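Geddale Sorting Project: Where Does All the Laundry Time Go?
Student report, 28 August 2023

For my summer project I wanted to find out why folding laundry takes me forever (my roommates would say it's because I keep stopping to look at my phone, and okay, fair). I did 17 sessions in the Geddale house, each with the same 32 pieces of clothing, mostly T-shirts and socks, plus a couple of hoodies that I came to hate.

My first plan was to sort on the bed. Terrible idea! Everything slid toward the dip in the mattress and I kept losing socks in the blanket. So I moved to a flat surface and named the two methods I was comparing. Kerketti is where you sort everything first and fold after, and Fallo is where you just grab and fold whatever comes up. 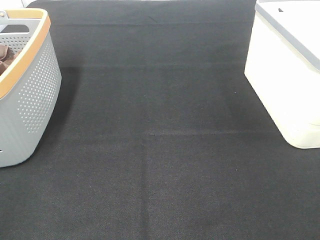 Socks were the slow part in both methods, and I hadn't planned for that at all. Black socks especially, which I had in bulk and which are basically all the same sock until you hold them side by side. My dark gray-black cloth made it worse, and I'd pick something lighter next time. I did like its faint crease lines though, and I started using the one running down toward the bottom as a divider, pairs on one side and singles on the other. The gray basket with the tan-orange rim stayed on the left the whole time so my reach wouldn't change between sessions.

Kerketti won, with an average of 680 seconds a session, and Fallo was slower by more than 2 minutes. I did get faster as the weeks went on, so part of that gap might just be practice. If I ran it again I'd switch methods every session, and I'd leave the hoodies out.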